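Kiltance 32 Coastal Walking Pack

September 10, 2017
By the Trerik Outdoor equipment desk

The Kiltance 32 is a 32-litre day pack intended for exposed coastal walking, where wind load, salt and loose ground matter more than outright capacity. It replaces the earlier Kiltance, which was withdrawn in February. The harness has been redrawn and the lid pocket moved. The main fabric is unchanged.

The body is a coated nylon with a plain weave. The base is a heavier grade of the same cloth, folded up the sides to a height of 100 mm so that the seam does not sit on the ground when the pack is put down on shingle or wet rock. All internal seams are bound. They are not taped, and the pack should be treated as shower resistant only. A rain cover is supplied, but on open cliff tops a cover of any make will fill with wind and lift. A roll-top liner is the better choice in those conditions and is sold separately.

The harness is a fixed-length type in two sizes. Regular suits most back lengths and Long adds 4 cm between the shoulder yoke and the hip belt. Measure from the prominent bone at the base of the neck to the level of the top of the hips, and compare the figure with the chart on the swing tag. The hip belt is 38 mm webbing with light padding. It can be unthreaded and left at home, although the pack then sways noticeably in a crosswind when carrying more than a few kilograms.

Compression is by two straps on each side. The lower pair passes over the stretch pockets and will hold a pair of folded walking poles or a short tripod. The upper pair should be done up even when the pack is full. A loose side panel flaps, and over a long ridge the noise is tiresome. Strap ends have elastic keepers for the same reason.

Buckles are acetal throughout and the zip sliders are a coated alloy. The coating slows corrosion. It does not prevent it, and a pack used weekly near surf will need the attention described below.

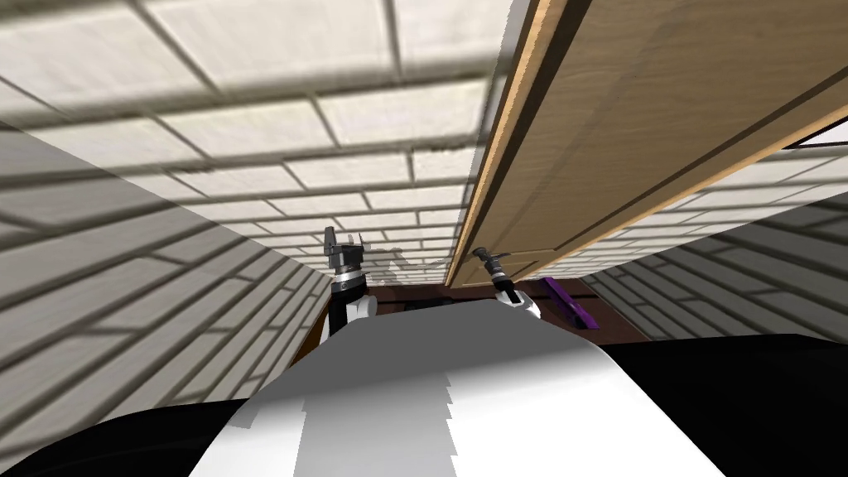 Salt is the main cause of early failure in packs of this kind, and most of it arrives as dried spray that is never rinsed off. Empty every pocket, remove the hip belt, and rinse the pack inside and out with cool fresh water. Run each slider end to end under the tap. Hang it by the haul loop, lid open, out of direct sun, until the back panel is dry to the touch – the foam takes a good deal longer than the cloth. Do not use a dryer.

A mild soap may be used on the shoulder straps. Detergents and fabric softener will strip the water-repellent finish. When water no longer beads on the outer face, the finish can be renewed with any spray-on treatment suitable for nylon. Zips should be lubricated sparingly with a wax stick once they are dry.

The pack was field checked on the Kekana coast track and on the shorter headland circuit at Plernunport. Both have long sections on sandstone with little shelter and no shop or tap between trailheads, so testers carried full water. Two points came out of this. The bladder hose exit was too close to the left shoulder strap and has been moved toward the centre. The stretch pockets held a one-litre bottle securely on level ground but released it on a steep scramble, and a cinch cord has been added at the top hem of each.

Capacity is adequate for a full day with waterproofs, a warm layer, food, three litres of water and a small first aid kit. It is not adequate for overnight use unless a hut is booked and bedding is provided. Walkers who need to carry a tent should look at the larger packs in the Trerik range.

The colour options are slate, ochre and dark green. Slate shows salt marks most clearly, a help when judging whether a rinse has been thorough. Ochre is the easiest to see from a distance in sea fog.

Price is $159 for either back length, including the rain cover. Spare buckles, keepers and hip belts are stocked for all current Trerik packs and fit the earlier Kiltance as well. Stitching and hardware are covered against defects in manufacture. Abrasion, corrosion and damage by rodents are excluded, as is any fault in a pack returned unwashed – please rinse and dry it before posting.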